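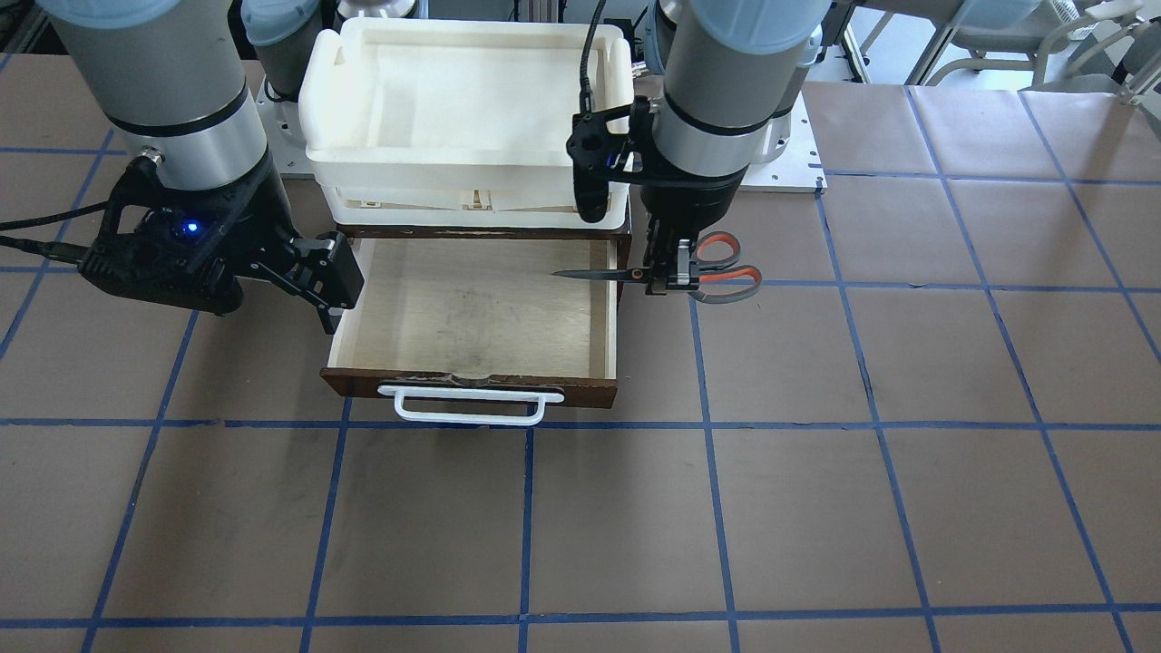
**Figure 3.** The drawer task on the Sostano setup, with the scissors held over the open drawer by the left arm.

### 4.2 Putting objects away

We were glad to find that the drawer task, which we had rather feared, could be learned from a modest set of demonstrations. Our policy, Penrose, was trained on 184 of them, all collected in November, and then tested over 50 trials with the cabinet shifted a little on the grid each time. Long, thin objects such as the scissors (Figure 3) gave us the most trouble – a small error in the wrist angle leaves the blades resting on a side wall, and the drawer will then not close.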